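在仿真里让机械臂堆方块：从录数据到跑通策略的步骤

作者：Joelle Abou Jaoude

这篇教程写给刚开始做机械臂操作任务的同学。我的中文不是母语，如果有句子写得不自然，请多包涵，可以在评论里告诉我，我会改。代码的部分我尽量写得仔细。

任务很简单：桌面上有两个方块，机械臂要拿起一个，放到另一个的上面，松开，然后离开。我们用的工具叫 Pasik，它是一个管理仿真环境、控制器和数据记录的小框架。训练的部分用 Mirkden。如果你还没有安装这两个，请先看安装页，本文从安装完成以后开始。

需要准备什么

一台有独立显卡的 Linux 电脑，Python 3.10，Pasik 和 Mirkden 在同一个虚拟环境里。不要装在两个环境里，我以前这样做过，后来为了序列化的版本问题浪费了一个下午。

检查安装的命令：

pasik doctor

如果最后一行是 ok，就可以继续。如果提示找不到渲染后端，一般是显卡驱动和 EGL 的问题，请先解决它。没有渲染也能录关节数据，但是后面的视觉策略就不能训练了。

第一步：写场景文件

场景文件是 YAML 格式，放在 scenes 文件夹里。最小的内容如下：

name: stack_two
table: round_white
arm: default_7dof
gripper: two_finger
objects:
 - id: top_block
 type: cube
 color: teal
 - id: base_block
 type: cube
 color: magenta
control_hz: 30

有两点要注意。第一，两个方块的颜色要差得远一些。策略要从图像里分清哪个该拿、哪个该留在下面，颜色太接近的话，训练初期会很慢。第二，control_hz 是控制频率，不是物理仿真的步长。物理步长由 Pasik 自己决定，它总是比控制频率细很多。很多人把这两个混在一起，然后奇怪为什么手指会穿进方块里。

方块的初始位置不要写死。用 reset 部分来随机化：

reset:
 region: reachable
 min_gap: 0.08
 yaw_range: [-45, 45]

min_gap 是两个方块中心之间的最小水平距离，单位是米。太小的话，手指下去抓的时候会碰到旁边的方块。yaw_range 是方块绕竖直轴的旋转角度，单位是度。正方体转九十度看起来一样，所以正负四十五度已经够了。

第二步：写一个脚本专家

训练需要示范数据。可以用手柄遥操作，不过对于堆方块这样的任务，写一个脚本专家更省力。脚本专家在仿真里知道方块的真实位姿，所以它可以直接计算目标点。

我把动作分成下面几个阶段：

approach：夹爪移动到上方块的正上方，手指张开
descend：竖直向下
grasp：闭合手指，等待接触力稳定
lift：竖直向上
transfer：水平移动到下方块的正上方
place：竖直向下，直到两个方块接触
release：张开手指
retreat：竖直向上离开

每个阶段有一个结束条件。请不要用固定的时间作为结束条件。我开始的时候就是用时间，每个阶段给一样的步数，结果机械臂在某些位置走得慢，还没有到就进入下一个阶段，方块从中间被撞出去。改成用位置误差和速度一起判断以后，就稳定多了：

def reached(pose, target, vel):
 pos_ok = dist(pose.p, target.p) < 0.004
 rot_ok = angle(pose.q, target.q) < 0.03
 return pos_ok and rot_ok and norm(vel) < 0.01

place 阶段比较特别，它要看接触。Pasik 提供 contacts(a, b) 函数，返回两个物体之间的接触点列表。我的条件是接触点不少于三个，而且连续五个控制步都满足。只看一个控制步是不够的，边缘轻轻碰一下也会有接触点，这时候松手，方块会歪着滑下来。

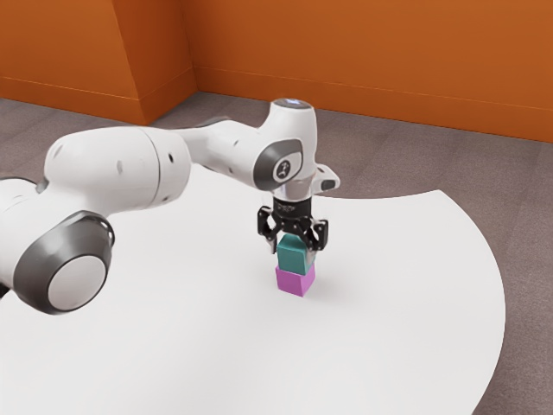 松开手指的时候还有一个细节。如果两个手指张开的速度不一样，方块会被其中一个带走一点点。请在 release 阶段把夹爪的控制模式从力控换成位置控制，并且限制速度：

gripper.set_mode("position")
gripper.move(width=0.08, max_speed=0.05)

retreat 阶段只走竖直方向，等手指完全高过上面的方块以后，再允许水平移动。我看到有人把这两个动作合成一个斜线，轨迹比较短，但是手指会擦到方块的侧面。

第三步：给动作加一点噪声

如果脚本专家每次都走得很完美，策略学到的就只有完美的路线。它自己跑的时候稍微偏一点，就到了从来没有见过的状态，不知道怎么回来。解决的方法是在 approach 和 transfer 阶段给执行的动作加噪声，但是记录下来的标签还是专家原来想做的动作。

noise:
 phases: [approach, transfer]
 std: 0.006
 record: clean

record: clean 这一行很重要。如果写成 executed，策略就会去学习噪声，手臂会一直发抖。descend 和 place 阶段我不加噪声，这两个阶段的余量太小。

第四步：录数据

命令是：

pasik record --scene stack_two --expert stack_expert --episodes 3000 --keep success

--keep success 的意思是只保存成功的回合。成功的定义写在 scenes/stack_two_success.py 里面，我的条件是：上方块的底面接触下方块的顶面，夹爪不接触任何方块，上方块的速度接近零，并且这个状态保持半秒。请一定要包括“夹爪不接触”这个条件。没有它的话，手指还夹着方块的时候也会算成功，这样录出来的数据没有松手的部分，策略学会了放，但是学不会放开。

录完以后，用 pasik replay 随机看几个回合。我知道这一步很无聊，但是请不要跳过。在 Haddadin 组的一次内部课程上，我们请每个学生先看二十个回合再训练，差不多一半的人发现了自己脚本里的问题，多数是夹爪的朝向差了九十度。

第五步：训练

Mirkden 的配置文件里，要改的只有几个地方：

dataset: data/stack_two
obs: [rgb_front, joint_pos, gripper_width]
action: ee_delta
chunk: 16
batch_size: 64

obs 里面不要放方块的真实位姿。这个错误听起来很傻，可是我见过三次，包括我自己的一次。仿真里的成功率特别高，换到真实机器上就完全不能用，因为真实机器上没有这个数据。

action 我选末端的增量位姿，没有选关节角。两种都可以训练，末端增量在方块位置变化的时候泛化得好一点。缺点是靠近奇异位形时逆解会不稳定，所以前面的 region 要写 reachable，不要用整个桌面。

chunk 是一次预测多少步动作。太短，动作会犹豫，手臂在方块上方来回小幅移动。太长，策略对意外的反应就慢。16 在这个任务上比较合适，换成别的任务请自己试。

训练命令：

mirkden train configs/stack_two.yaml --out runs/stack_a

在我的电脑上，大约 700 个 epoch 以后验证损失就不再下降了。但是请不要只看损失来选模型。损失最低的检查点，堆叠的成功率不一定最高。建议每隔一段保存一次，然后都放进仿真里评估。

第六步：评估

pasik eval --scene stack_two --policy runs/stack_a/last.pt --seed 1785

评估的随机种子要和录数据的时候不同，并且要固定下来，这样不同的检查点才可以比较。报告里会把失败按阶段分类，请看这个分类，它比总的成功率有用得多。

下面是我常遇到的失败和对应的处理：

失败在 grasp：手指闭合得太早。检查观测和动作的时间戳有没有对齐，差一帧就会这样。

失败在 transfer：方块在路上掉了。通常是夹持力太小，或者水平加速度太大。先降低加速度，再考虑加力。

失败在 place：方块悬在上面不下去，或者压得太用力。多数情况是相机看不清两个方块之间的缝隙。把 rgb_front 的相机放低一点，或者再加一个手腕相机。

失败在 release：上面的方块倒了。回去看第二步里夹爪的控制模式。策略输出的夹爪指令也要经过同样的速度限制，很多人只在专家脚本里写了限制，部署的时候忘记了。

关于换到别的夹爪

Pestby 的同事问过我，能不能把同样的脚本用在他们的夹爪上。可以，但是要重新测量手指尖到法兰的距离，写到 tool_offset 里。这个值差几毫米，descend 阶段就会碰到桌面，或者只夹住方块的上沿。测量的时候手指要闭合，有些夹爪在张开和闭合的时候，指尖高度是不一样的。

完整的场景文件和专家脚本放在 Pasik 仓库的 examples/stack_two 下面。二月的版本里 contacts 函数的参数顺序改过一次，如果你用的是旧版本，请先升级再运行。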